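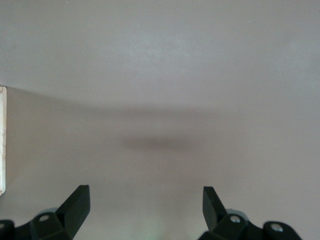
4. Setting Up the Trackside Timing System

This section covers installation of the Flikwood timing loop, decoder and car transponders at a permanent or temporary circuit. Complete Section 3 (Power and Grounding) before you begin. Revised Aug 3, 2019 for decoder firmware released in July.

4.1 Before you start

You will need:

- one Flikwood decoder with power supply
- one detection loop, cut to track width
- one coaxial lead, supplied, with connectors fitted
- one transponder per car, plus spares
- loop sealant approved for asphalt or concrete
- a laptop running Istside race control software

CAUTION: Do not cut, splice or extend the coaxial lead. A joined lead will pass the self-test and still drop hits when cars cross in a pack. If the lead is too short, order a longer one.

4.2 Installing the loop

1. Mark the timing line across the full width of the track, including any part of the pit lane that is to be timed by the same loop. The line must be square to the direction of travel.

2. Check for metal within 28 inches of the line on both sides. Drain covers, steel mesh and buried cable all reduce signal strength. Move the line if any are found. The painted finish line does not have to match the loop position, and the difference can be entered as an offset in step 4 of Section 4.4.

3. Cut two parallel slots, 12 inches apart. Keep the depth even from edge to edge.

4. Clean the slots with compressed air and let them dry fully.

5. Lay the loop wire in the slots without twists. The wire should lie flat at the bottom. Do not pull it tight - asphalt moves in warm weather and a tight wire will break at the corners.

6. Connect the loop to the junction box and measure the resistance at the box. The reading should match the value printed on the loop tag. Do this before sealing.

7. Fill the slots with sealant, level with the track surface. Follow the sealant maker's curing time before any car is allowed over the line.

NOTE: For temporary circuits, the loop may be taped to the surface under the Falau cover strip. Inspect the strip after every session. Taped loops are not suitable for cars with side skirts.

4.3 Fitting the transponders

1. Choose a position on the car with a clear view of the ground. Carbon fiber and metal block the signal. If the floor is carbon fiber, cut an opening below the transponder.

2. Mount the transponder upright, with the arrow on the case pointing up, no more than 24 inches above the track.

3. Use the same distance from the nose on every car in a single-make series. Results at the line are taken from the transponder, so a unit mounted farther back will show a later crossing.

4. Secure the bracket with the locking pin. Do not rely on cable ties alone.
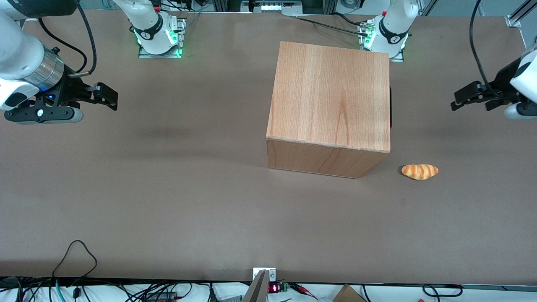
4.4 Configuring the decoder

1. Connect the decoder to the laptop by network cable. Wireless links can be used for display screens but not for timing data.

2. Turn on the decoder and wait for the status light to stay green. A flashing light means the loop has not been found. Go back to Section 4.2, step 6.

3. In Istside, open Setup, then Decoders, and select the unit by serial number.

4. Enter the loop name and the line offset. Enter zero if the loop lies directly under the finish line.

5. Set the noise threshold. The factory value is 447 and suits most circuits. Raise it only if the background noise reading stays above the threshold with no cars on track.

6. Import the entry list. The software accepts up to 2,000 transponder numbers per event. Duplicate numbers are shown in red and must be fixed before a session can be opened.

7. Send one car over the line at low speed and one at racing speed. Each crossing should give a single passing record with a hit count and signal strength.

CAUTION: Do not change the threshold or offset during a session. Changes apply at once and earlier laps are not recalculated.

4.5 Backup timing

Run a second decoder on its own loop for any championship race. The Bouzid photocell may be used as a further backup at the finish line. It records the time of each crossing but does not identify the car, so the order must be entered by hand from the lap chart.

Set both decoders to the same clock source before the first session of the day, and check them again after any loss of power. For clock source settings, see Section 6.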